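Workshop Tips: Getting a Robot Arm to Behave on a Plain White Bench

I've been writing the software for our little arm at Gurkcombe for a while now, and people keep emailing me the same questions, so I'm putting my answers on one page. None of this is fancy. It's the stuff I keep on a sticky note next to the keyboard (well, four sticky notes).
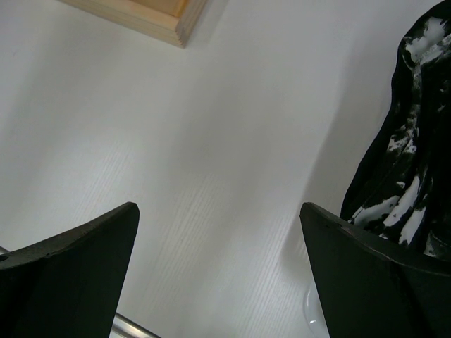

First tip, and the one I'd tattoo on my arm if my mother would let me: look at the wrist camera feed before you touch the planner! I lost a whole evening in April tuning grasp scores when the trouble was that my code thought the fingertips were objects. They're always in view, they're dark, and they have nice crisp edges, so of course a segmenter loves them. Make a mask of the fingers fully open and another fully closed, and blend between the two using the gripper width. Two masks and a few lines of code, and the phantom objects go away.

Don't trust a dark thing next to a soft shadow. Black and white cloth is the worst for this. My segmenter used to chop one bunched-up piece of fabric into a bunch of little islands, then happily hand me a grasp on a white splotch that it had decided was tabletop. What helped was leaning on depth for the outline and using color only to break ties. If your depth is noisy up close (mine is), back the wrist off a bit, grab the outline from there, and carry it down with you.

Shiny and see-through stuff gets its own rule. Chrome rods and clear plastic leave holes in the depth map, and the planner reads a hole as free space, and then you hear that noise. I fill every hole with "unknown" and make unknown cost as much as a solid obstacle during the approach. It makes the arm look timid. I can live with timid.

For flat things like a tray or a picture frame, go looking for a corner. Corners are easy to find, they give you the angle for free, and you don't need to see the whole piece to start planning. Annick Lapointe talked me into this one after watching me fit rectangles to half-visible rectangles for most of a lunch break. Her version keeps a guess of the full outline and updates it as the camera moves, and I've pretty much copied it.

A white tabletop with a faint wood grain is fine to work on, by the way. I get asked. The grain is even a help if you do any visual tracking, as there's something for the tracker to hold on to. Turn off auto exposure, though! With a big white surface filling the image, every dark object that wanders in makes the brightness jump, and your nice thresholds are junk.

Log more than you think you need. I keep the last 2000 joint states and the matching camera stamps in a ring buffer and dump it whenever the arm stops early. We call the dump viewer Plenatside, after a bus stop, and it has paid for itself over and over. On the Ustthorpe build I scrolled back and found the camera clock running 119 milliseconds behind the joints - small, but plenty to miss a grasp while the wrist is still moving.

Slow the last bit of the descent way down. Almost 4 centimeters is where I switch from the planned path to plain old servoing, and I cap the speed there in the controller itself, where a planner bug can't reach it.

And name your config files like a grown-up. I still have one called final_final_soft and I'm scared to delete it.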